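Equipment Planning and Procurement Coordinator, Manipulation Laboratory
Wavov Institute for Applied Automation
Posting date: 2018-01-18
Position type: Full time, fixed term with possibility of renewal
Reports to: Theophilus Odoi, Head of Laboratory Operations

The Wavov Institute for Applied Automation invites applications for the position of Equipment Planning and Procurement Coordinator. The successful candidate will prepare and manage the purchasing plan for the Manipulation Laboratory, which is moving from a small number of robot workstations to a shared facility of 6 identical stations in the Koslow Building.

Background

The laboratory studies how robot arms pick up, move and place common household and office objects. Equipment has until now been bought project by project, and the stations differ in their grippers, mounts, cabling and tabletops. The Institute has approved a single equipment budget for the new facility. The Coordinator will turn that budget into a schedule of purchases, deliveries and replacements, and will keep the schedule current as the research groups revise their needs.

Applicants should expect to spend part of each week at the stations with the operators. Purchasing decisions at the laboratory cover small objects as well as arms and grippers, and the Coordinator must understand how both are used.

Tabletop work with everyday objects at a laboratory station:
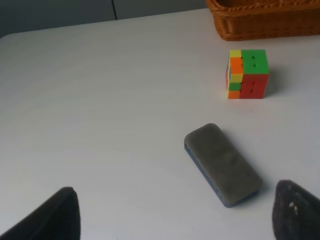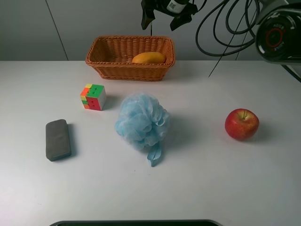 Duties

The Coordinator will:

Prepare the annual equipment budget for review by the Head of Laboratory Operations, with separate lines for arms, grippers, cameras, computing, furniture and test objects.

Obtain and compare written quotations. Any single item priced above $1000 requires competing quotations and a signed justification from the requesting group.

Maintain the inventory of spare parts, including gripper fingers, cables and camera mounts, and set reorder levels for each.

Keep the test object catalog, which at present lists 195 entries. Perishable items are purchased on a standing order and charged to the consumables line. Durable items are bought in matched sets so that every station works with the same goods.

Plan the installation sequence for the Koslow Building with the facilities office, including power, network and delivery access. The first stations are to be in service by May.

Track warranties and service agreements, and advise on whether aging equipment should be repaired, transferred to teaching or retired.

Required qualifications

A bachelor's degree in engineering, business administration, supply management or a related field, or equivalent work experience. Experience in purchasing technical equipment for a laboratory, workshop or production site. Confident use of spreadsheets and of at least one inventory or purchasing system. The ability to write clear specifications and to explain a budget to people who do not work with budgets.

Preferred qualifications

Familiarity with robot arms or other automated equipment. Experience with the Prollex purchasing system, which the Institute uses for all orders, is helpful – training will be provided to candidates who have not used it. A background in programming is not required.

Working conditions

The position is based on site. At full time, 80 percent of the appointment is funded from the facility budget and the remainder from the Tindall equipment program, for which the Coordinator will prepare a short spending report each quarter. Some lifting is involved when deliveries are received. Safety instruction is given before any employee enters a station area without an escort.

How to apply

Applicants should submit a cover letter, a résumé and the names of two references to the Office of Personnel at the Institute. Please include one example of a purchasing plan or budget you have prepared, with confidential figures removed. Questions about the duties of the position may be directed to Štěpánka Doležal, Facility Planning. Review of applications begins on receipt and will continue until the position is filled.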